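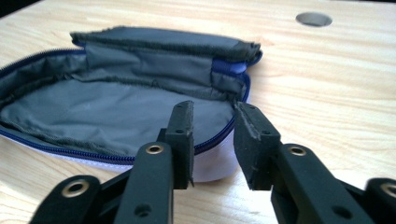 June, late, and I should be in bed

Zippers!! I have zippers on the brain. Today was our first real go at the pouch task and my wrist is killing me (in a good way, sort of, like after bowling).

So Ms. Kasprzak split up the demos and Everett and I got "open and close," and Remedios and Harriet got "put things in," which I still say is the easier one. I was on the gripper first. You'd think squeezing a handle would be nothing, but the pouch slides on the table the second you tug on it, and that royal blue slider is so small next to those big black pads. I'd line it up, close, pull, and the whole pouch would come along for the ride. Everett kept saying "come in flatter" and I kept saying "YOU come in flatter," and then it was his turn and he did come in flatter and it worked. Annoying.

We got 17 clean ones before lunch and 12 after. Dolores (she told us to call her Dolores in the summer, it still feels weird to write) says the club has 254 good demos total now, counting the cup ones from Park's group. She wants 995 by the end of the project. Why 995 and not a thousand? I asked and she said that's what fits in the plan, and went back to her laptop.

The rubbery stuff on the right pad is getting pretty chewed up, with little crumbly bits along the edge. Harriet thinks we should swap it before the Skurnis meet. I want to leave it alone until we've finished the zippers, because I finally know how it grabs and I don't want to learn it all over again. We sort of argued about it. Not a real fight. Remedios wrote both sides on the whiteboard and then we ran out of time.

Also the lid! It wants to flop shut if you don't fold it way back first. I'm going to ask if folding it back counts as part of the demo or as setup, because Everett has been doing it by hand and I've been doing it with the gripper, and that can't be good for the training.

Tomorrow: ask about the lid, bring the wrist brace from soccer, give Myrtle Whitlock her charger back.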